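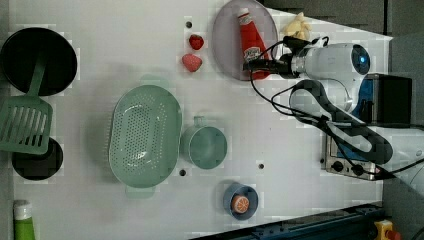

## Resetting the tabletop cell between runs

These steps cover the small kitchen table cell: one white arm on the right side, a black gripper, and the box of props. A full reset takes roughly 10 minutes once you know it. Do it before the first run of the day, after any stop, and whenever the gripper has been off the arm.

You need a 3 mm hex key, a lint-free cloth, two hook-and-loop cable ties, and the cell notebook.

### 1. Stop the arm and make it safe

1. Let the current motion finish, or pause it from the Civitz panel on the laptop.
2. Press the red button on the yellow housing at the bottom right corner of the table. Leave it pressed until step 4.
3. Wait for the panel to show **Stopped**. The small blue light on the end of the gripper head may stay on. It only tells you the head has power, so don't use it to decide whether the arm can move.

If the arm has stopped with the gripper over a prop, as with the ketchup bottle on the gray plate, slide the prop out sideways. Don't lift it up against the fingertip.

### 2. Check the cables

The black cables loop from the gripper head down over the right side of the table. Most of the faults we've logged on this cell started there.

- Follow each cable by hand from the head toward the lower right corner. Feel for flat spots, nicks, or a stiff section.
- Leave enough slack for the wrist to turn fully both ways. If you pull the loop out by hand, it should stand 65 mm clear of the arm at its widest point.
- Keep the loop away from the toaster oven. The two knobs on the front will catch it if the arm comes down low on that side.
- Replace any tie that has lost its grip. Don't use zip ties. They get pulled tight and pinch the jacket.

Anel Visser rerouted the loop in December after the gripper connector failed twice. Her drawing is in the back of the notebook. Follow that and ignore the one in the Gittins manual, which shows the older mount.

### 3. Clean and check the gripper

Wipe the fingertips with a dry cloth. Soft toy food leaves a film on them, and the strawberries start to slip after a day or so of runs. If the film won't come off, dampen the cloth with water. Alcohol dries out the pads.

Check the mounting screws with the hex key. They should be snug. If one turns more than a quarter turn, write it down and run the calibration in step 5 even if everything else looks fine.

### 4. Power up and home

1. Clear your hands and tools off the table.
2. Twist the red button to release it.
3. In the panel, choose **Enable**, then **Home**. Set the speed slider to 24 percent first.
4. Keep one hand near the button and watch the cables through the whole move.

If homing stops partway with a joint error, press the button again and go back to step 2. Don't keep retrying. Yiğit Gündoğdu has the spare connector if you need it.

### 5. Check the calibration

The small dark holes in the tabletop are the reference points. Move any props that sit near them, including the colander and the mug, and fit the pointer from the Wetedetti kit.

Run **Touch points** and watch where the pointer comes down. It should land inside each hole without rubbing the edge. If it misses one hole, run the routine again. If it misses two or more, choose **Recalibrate** and follow the prompts.

### 6. Put the props back

Layouts are stored by number in the panel. A few things to watch in the mixed layout:

- The slotted spatula goes across both black pans, with the slotted head over the rim of the smaller one.
- The mug lies on its side, handle up.
- The orange half goes in the blue bowl.
- The ketchup bottle lies on the plate.

Run one test pick at 70 percent speed. If it's good, write your initials and the layout number in the notebook and hand the cell back to the queue.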